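Clearing the White Desk

2023-09-04 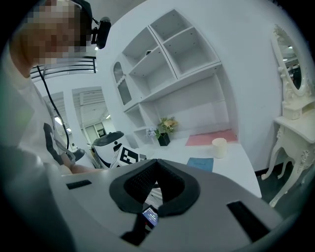 The desk, with the blue booklet lying flat on it.

I put off doing the desk for most of the summer. We moved into the Raltthorpe apartment in July and everything that had no obvious home went on the desk. It sits in front of the shelving, so for weeks you could stand there and drop a thing on one or the other without deciding anything. The shelves filled up first and then the desk did.

The rule I finally settled on was that the desk keeps what gets used at the desk, plus the plants. Everything else goes on a shelf, in the hall closet, or out of the house.

The paper went first. I had 57 loose sheets, which I know only because I ran them through the scanner at work and it gives you a total. Most of it was the lease and its attachments. There were two copies of the inspection form, one signed and one not, and a set of instructions for a dehumidifier we left behind at the old place. I recycled the dehumidifier instructions and the unsigned form. The lease went into a folder and the folder went on the second shelf from the bottom, spine out.

The blue booklet was harder. It has been on that desk since the first week and I use it, but not every day. It has the utility account numbers in it and the measurements for every window, and toward the back there is a list of what we still owe people. Nosipho Van der Merwe lent us a drill and a level. Unathi Rampersad paid for the pizza on moving night and has never mentioned it. I wanted to put the booklet in a drawer, but I know what happens to things I put in drawers. It stayed out, lying flat, toward the right where my hand goes anyway.

The cream cup stayed too. It's short and straight-sided and it doesn't match anything else we own. I bought it in a shop in Kinholm four years ago for eight dollars. I have had pens in it and they fall out, because it's too short for pens. Paper clips work. So do the little keys for bleeding radiators, although this apartment doesn't have radiators and I should probably give those to somebody.

The pink mat was Theophilus Eshun's idea. He had one on his own desk and said it kept the surface from getting marked up. I was using it in the middle at first, under whatever I was writing on, and I didn't like how it felt under my wrist. Now it's at the back, behind the cup, and it works as a landing place. Mail goes on the mat. If there is mail on the mat, it hasn't been dealt with. I have it at an angle and I've tried squaring it up with the edge of the desk a few times, but it gets pushed crooked again within a day and I've let it go.

Then the flowers. The one in the black square pot has green leaves and pale peach-yellow flowers, and next to it on the left are the artificial ones, white and lavender. I went back and forth on having both. My sister thinks fake flowers next to a pot plant make the plant look fake, and I can see her point. But I like the lavender color and there isn't much color on that side of the room. I also tried the artificial ones on the bookcase in the bedroom and they looked like something left behind by a previous tenant. They're back on the shelf by the desk.

The pot is small and I'd like to keep it that way. At the old place I let the plants take over the table by the window, and by the end we were eating on the couch.

What left the desk:

A desk lamp with a bad switch. I was going to fix it for two years.
A tray of foreign coins, now in a jar on the top shelf.
Three phone chargers, two of which fit nothing we have.
A stapler. We own another stapler.
A stack of Clernari catalogs addressed to whoever lived here before. I wrote to have them stopped.
A framed print that needs a nail and has needed one since we moved in.

The print is leaning against the wall in the hall and I don't count that as finished. I still have Nosipho's drill, so I have no excuse.

The shelving took longer than the desk. I measured the gap between the second and third shelves at the start and wrote it down wrong, so the boxes I bought were too tall. Osaze Nwachukwu took them for his garage and I bought shorter ones. The first thing I'd tell anyone doing this is to measure twice and to put the number somewhere other than the back of an envelope, which in my case was recycled along with the rest of the paper.

Cleaning the desk itself was quick. White shows everything, and there were rings from mugs and one long gray smear I think came from the bottom of a box. Dish soap and warm water took care of the rings. The smear needed baking soda made into a paste, left to sit for a few minutes and wiped off with a damp cloth. I tried it in a back corner first. I would not use anything rougher than that on a white surface. I used a scouring pad on the last one and the dull patch was there until we got rid of it.

I thought about a new desk before I did any of this. Jacobus Mtshali sent me a listing for a very nice one, solid wood with a drawer on each side, and it was $1,375 before delivery. It was also 70 inches wide, and the wall it would have to go on has a door at one end that opens inward. I measured that one properly. The white desk is fine. It's the right height and I can sit at it for a whole evening without my shoulders hurting — that was the main thing I wanted.

It has been a little over a week now. There's mail on the mat this morning, mostly flyers, and one real letter from the water company. The cup has paper clips in it and somebody has added a pen, which fell out. I put it back in the kitchen drawer with the others.

Next is the hall closet. I opened the door last night to look at it — the vacuum cleaner is in front of everything — and closed it again. I'll do the nail first.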